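Istatdale library to end overdue fines and widen homework hours

The Istatdale public library will stop charging fines for overdue books in October and will keep its study room open until 8 p.m. on school nights, the library board decided at its last meeting.

Fines now stand at 10 cents a day for each item. Under the new rules, a borrower whose book is late will get a reminder by text or email, then a second one two weeks later. After that the account is blocked until the book comes back or is paid for. Charges for lost and damaged items stay as they are.

Library director Muthoni Shirima told the board that 383 card holders are currently blocked from borrowing over unpaid fines, and that 106 of them are under 18. Their balances will be cleared when the change takes effect. They do not need to apply or visit the desk.

"A lot of these are kids who took out a stack of books in the spring and forgot one of them," Shirima said. "They stopped coming in after that."

The library expects to lose nearly $2,000 a year in income from fines. Shirima said the money will be made up from the annual book sale and by dropping a magazine package that few people use.

The longer study room hours are aimed at middle and high school students. The room has been closing at 5:30 p.m., before many of them are done with sports or can get a ride from the Barasa side of town. A staff member will be on duty during the added hours. Pens and scratch paper will be set out, and students may bring drinks with lids.
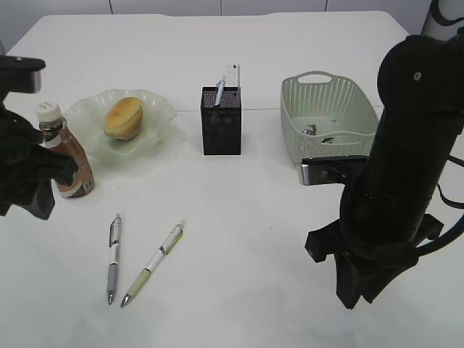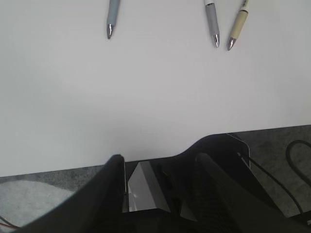

Zhuoran Yan told the board that the evening hours matter more to families than the fines do, and asked why the room could not open on weekends as well. Two siblings sharing one kitchen table cannot both study for finals, Yan said, and the coffee shop on Plurnard Street closes at 4.

Shirima replied that weekend hours would need another part-time position, which is not in this year's budget. The board agreed to look at the question again in the spring, once it has attendance numbers for the weeknight hours.

Board member Trudy Wihongi cast the only vote against ending fines. She said she supported clearing the accounts of children but wanted to keep a small charge for adults.

Card holders with questions about their accounts can call the front desk or stop by during opening hours. The study room does not take reservations.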